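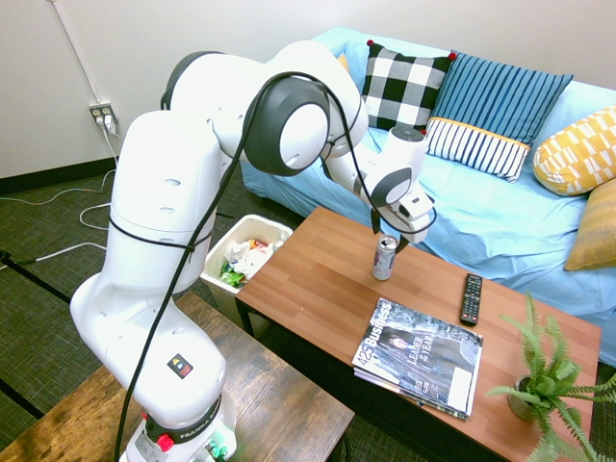
Shahla Shojaei thinks a bad review is just somebody being mean, and that if you can't sing you shouldn't be allowed to say who can. Lots of people agree with her. Are they right?

What is a music review?

A reviewer listens to a song or an album and writes down what they think of it. Some give a score as well. Bolger, a music website, marks albums out of 100. When the band Osier put out a record in July, Bolger gave it 55. Another site, Sovach, gave the same record 71.

So which number is true? Be a bit suspicious here. You can measure how long a song is, but you can't hold a ruler up to how good it is. A score looks like maths and it's really one person's opinion wearing a number. 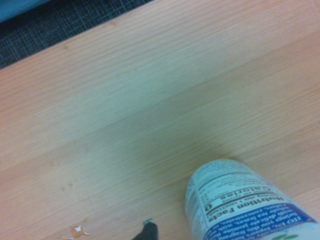 Sovach's reviewer, Mio Honda, played the album 2 times before writing. Is that enough? Some songs sound dull at first and you love them a month later. Others go the opposite way.

Things to ask when you read a review

Does the writer say why? "The drums are too loud" tells you something. "It's rubbish" doesn't.
Do they even like this sort of music?
Did anyone give them a present, or pay them?

What about fans?

Fans can be just as unfair. Osier's album has 4,000 comments under it and plenty say "best ever". Best ever out of what? Have they heard everything?

As for Shahla's point, you don't need to be a cook to notice burnt toast. But you should be able to say which bit is burnt.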